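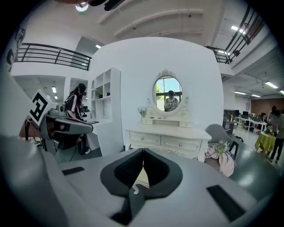 3. Building and Using the Hand-Held Grippers

3.1 The shop and what it asked of us

Most of the work reported in this paper was done in Groketti, a shared workshop where members pay by the month and where a project has to get along with whatever else is going on that evening. We mention it early since the building shaped the Flondari gripper at least as much as our drawings did. We had a bench, a locker, good light in the daytime, and plenty of neighbors who were kind enough to ask what we were doing (and then, quite often, to stay and try it). What we didn't have was a room of our own with a door to close, so anything we built had to be light enough to carry in, quick to set up, and easy to put away again by 10 p.m.

The first version, which Thirumalai Krishnan put together over a few long evenings in October, weighed more than any of us had planned, and after ten minutes of reaching forward one's wrists began to complain. The second version came down to 265 grams a hand, mostly by thinning walls that had been far too generous, and that is the version described from here on. Each gripper has a pair of gray-and-black finger jaws and carries square fiducial markers, so that its position can be worked out from a second viewpoint when its own tracking drifts.

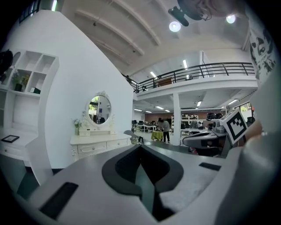
Drift was our most stubborn trouble, and we would like to be open about how long it took to get on top of it. A shared shop is full of railings, ceiling lights and shelves that look a good deal like other shelves, and people walk through at all hours. Our early tracking code, which we had only tried in Hongjun Wan's garage, was happy in front of a plain wall with a tool rack on it and rather lost in a large open floor. We tried brighter lamps, we tried slower hands, and in the end we did the sensible thing and used the markers on each gripper as a check on the other one. After that change we threw away far fewer takes, and the ones we did throw away were mostly our own fault - a hand held too low, or one gripper hiding the other.

3.2 The furniture tasks

We wanted tasks that a person would do at home without thinking, and we wanted furniture with some character to it. A flat-fronted cabinet is a fairly easy thing to face. An ornate dresser with a carved apron, raised molding and small round knobs is less forgiving, because the jaws have to meet the knob squarely and there is very little to hold if they come in at an angle. Figure 3 shows the approach from the wearer's own point of view, with both grippers at the front edge of the dresser and the chair close by on the right.

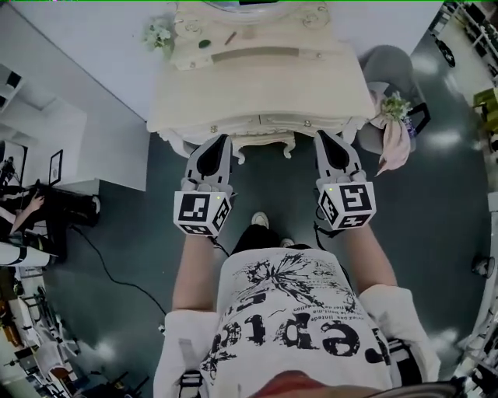

Each wearer was asked to work at a pace that felt natural, and to start over whenever they lost their place. Gisela Fröhlich wrote the task cards, and she rewrote them twice after noticing that people read them aloud and then did something slightly different. In total we kept 233 takes from 43 sessions, with the shortest sessions coming from people who had dropped in on a lunch break.

The cable took a surprising amount of our attention. With too little slack it tugged at the wrist when the wearer leaned in, and with too much it found its way under a shoe. We settled on a loop at the elbow held by a fabric tie, a fix suggested by Driss Tazi, and it has stayed in place through every session since. Readers who build their own pair may well prefer another route for it, and we would be glad to hear how they get on. The jaw pads wore more quickly than the hinges, and we now keep six spare pads in the locker. The fitting procedure for them is given in Section 3.3.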